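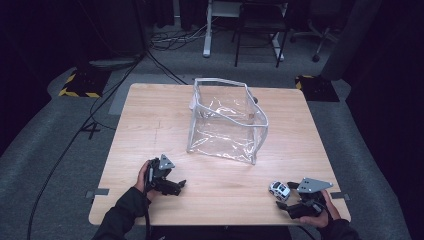
A clear storage bag and a small white toy car on a wooden table.

Wearable Electronics Workshop, Vondstead
Notes for week 5: Smoothing, buzzing and batteries

Last week we got the Plakum belt reading distances and printing them to the serial monitor. If yours still prints a column of zeros, come see me before Tuesday's lab and we'll look at the wiring together (nine times out of ten it's the ground wire, and I've done it myself more often than I'd like to admit).

This week we turn those numbers into something a person can feel. That means three jobs: clean up the readings, decide when to buzz, and keep the battery alive long enough to walk home.

1. Cleaning up the readings

A raw distance sensor is jumpy. Stand perfectly still facing a wall and you might get this, in millimeters:

1,637
1,637
2,292
1,637
1,637

The wall didn't move! One reading went bad, and if you feed it straight to the motor the wearer gets a hiccup in the buzz. Most people's first idea is to take the average, so let's try it. The average of those five is 1,768, a number the sensor never gave us once. One bad reading dragged everything along with it.

Now sort the five and take the middle one. You get 1,637, and the spike is gone. This is a median filter and it's what I want in your code this week. Five samples is a good window to start with. Go bigger and it gets smoother, but it also gets slower to notice a real change, and a slow belt is a nasty surprise when you walk up to a door.

Remember to copy the window into a second array before you sort it. If you sort the original you lose track of which sample is the oldest, and then the next reading overwrites the wrong one. This bug is really hard to spot by eye – the output looks almost fine.

2. When to buzz

The lazy way is one threshold: closer than a meter, motor on, otherwise motor off. Try it and then stand right at a meter. The motor will chatter like crazy, on and off and on again, as you sway a little.

Use two thresholds. Turn the motor on when the distance drops below 1,000 and don't turn it off until it climbs above 1,150. The gap in between is called hysteresis, and your home thermostat probably does the same thing. Play with the size of the gap. Too wide and the belt keeps buzzing after you've turned away, which my testers in an earlier class hated.

About patterns: short pulses are much easier to notice than one long hum. Skin gets used to a steady vibration quickly and sort of tunes it out. I like pulses that come faster as the obstacle gets closer, like a parking sensor. Keep the pulse length at 80 milliseconds for now and change only the gap between pulses.

Please don't use delay() for the gaps. While the board is sitting in a delay it isn't reading the sensor. Check the clock each time around the loop, the way we did with the blinking light in week 2.

3. Battery

The pack in your kit holds 570 mAh. Suppose your whole belt draws 95 mA on average. Divide one by the other and you get six hours, on paper. In real life you'll get less – cold weather and old cells both eat into it.

Measure your own draw with the motor off, then with it pulsing, and write both down. The motor is the hungry part, so your average depends a lot on where the wearer walks. A crowded hallway will drain it faster than an open field.

Students on the Rawashdeh boards should turn off the radio in setup(). Clendetico boards start with it off already, so you can skip that line.

For lab

Bring the belt, the USB cable and a charged pack.
Median filter working, with a window you can change in one place.
Two thresholds, also easy to change.
Both current measurements in your notebook, with units please!

Read the chapter on interrupts if you have time. We'll need it for the emergency stop button next week.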